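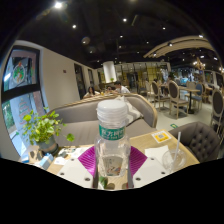 Booth table by the window, with a water bottle and a plant.

Table questions, Clenberg dining room
Answers by Aicha Tahiri. Last updated Apr 17, 2018

Does everything on the table have to be there?
I doubt it. Cards, printed sheets, a coaster, a potted plant, small boxes – each one came with a good argument, and I have heard them all. What I haven't heard is where the plates go.

Do guests read the printed sheets?
Some do. We put out 51 in October and I'm told they "performed well," which could mean anything. If a sheet is in your way, hand it to the server.

Is the plant real?
Touch it and decide. My complaint is that the leaves spread, and the pot takes the corner where a bag could go. Roswitha Bachmann, who picks the plants, disagrees with me and so far she's winning.

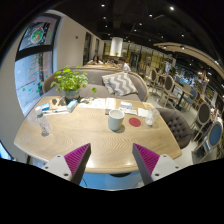 She also says a pot softens a pale table. Maybe. I'd still push it right to the back before the food comes.

Do I need a coaster?
For a cold glass, yes, please. The Helmy wipes we tried were supposed to lift rings up to 22 hours old. I wasn't convinced.

Can I bring my own bottled water?
Yes. Keep the cap on when you aren't drinking. Small tables get bumped.

Booth or armchair?
The booth looks roomier, but try getting out of the middle seat once the table is full. I'd take the armchair.

Can I move things around?
Go ahead. Leave the small cards somewhere we can find them.

Contact: ask at the front desk | © 2018 Clenberg | Back to top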